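Why Do Some Bowls and Cups Stack and Others Fall Over?

I love stacking things. Give me a table with plastic bowls and cups in every color and I'll be busy until dinner!

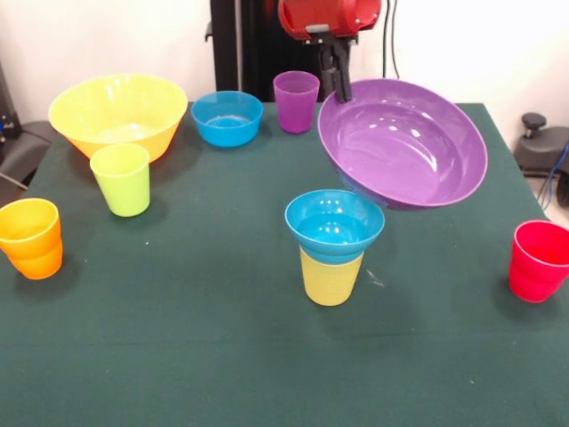
Look for the blue bowl on the yellow cup

Did you find it, near the front of the table? The bottom of the bowl sits right in the opening of the cup. The cup is holding it up like an egg holder holds an egg. I call this a perch, and it's my favorite kind of stack because it looks like a funny little trophy.

A perch works when the bottom of the top piece is the right size. Too big and it slides around on the rim. Too small and it drops inside – plop!

The other kind of stack

Now think about paper cups at a party. They go one inside the other, way down deep, and you can carry a whole tower of them. That's called nesting. Cups can nest when they are wider at the top than at the bottom. Grown-ups say a shape like that is "tapered." The lime-green cup is a bit tapered. See how it gets skinnier as it goes down?

If a cup had perfectly straight sides, its twin couldn't fit inside at all. The two would be exactly the same width all the way down, so the second one would just bump into the rim and stay there.

What about big bowls?

A wide bowl like the big yellow one makes a great bottom for a pile. Small bowls can go inside it. Try it the other way, with the big bowl on top of a small one, and you get a wobble. Push a little on one side of the big bowl and over it goes!

Everything has a balance point, the place where its weight evens out. Keep that point above the part that's holding it up and your stack will stand. Let it drift past the edge and you'll be picking cups up off the floor (I do this a lot).

Try it yourself

Ask for some plastic bowls and cups from the kitchen. No glass, please!
Find two that nest.
Find two that perch.
Build the tallest stack you can and slowly count to 30. Is it still standing?
Now put one dry bean in the top bowl, right at the side. Did anything lean?

My best tower so far lasted for 100 counts, and then I sneezed.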